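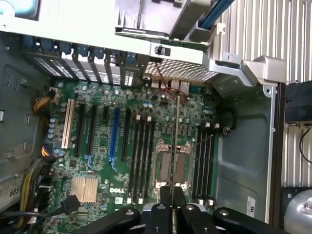
The trouble with folding rudders

Every spring somebody at the ramp tells me I ought to swap my fixed blade for one of the new folding ones. This April it was a man with a Stura on his transom who had owned it for 6 days. He let the blade drop, hauled it up again, let it drop, and looked at me as if the matter were closed.

I am not sure it is. A rudder has one job, and it does that job by being stiff. When you put the tiller over, the blade meets the water at an angle, one face sees more pressure than the other, and the boat turns. Any slop between your hand and that blade is angle you asked for and did not get. Put a pivot halfway down and you have added slop on purpose. The makers say their pivots are tight, and in the showroom they are. Grab the tip of one after two seasons of sand and see how far it moves before the tiller does.

Then there is the matter of rake. A blade that hangs straight down, with a bit of its area ahead of the pins, feels light. Let the same blade swing back even a little and the center of pressure moves aft, and now you are arm wrestling it. Plenty of people who complain of weather helm have a blade that has crept back because the downhaul stretched. They move the mast, they recut the jib, they buy a longer tiller extension. I did the first two myself, years ago, on a borrowed Loureiro, before a kid half my age pointed at the rope.

Boltent says its blade costs nothing in speed. I would like to know how that was measured. The brochure has a graph with no numbers up the side, and I have never trusted one of those. Odette Texier, who sails the same hull I do and sails it better, fitted one for the Plindmont series and finished 4 places down on the year before. She blames her starts. She may be right – one series proves nothing either way – but she put the old blade back on for the next one.

I will grant the other side this much. If you launch off a shelving beach, a fixed blade is a nuisance, and a dangerous one in surf. You drift around in knee-deep water trying to get two pins into two holes while the boat does as it likes. People with weed beds or oyster racks have a good case too. For them the trade is fair, and I would make it.

But most of us launch from a ramp or a dock with plenty of water under it. We are being sold a cure for a problem we don't have, at $284 before you buy the line and the cleat. My own blade is 29 years old. It has been sanded, filled and varnished more often than I can remember, and the trailing edge is still finer than anything I have seen come out of a box. If you have that kind of money to spend on steering, start with new pins and bushings, and check your downhaul if you already have one.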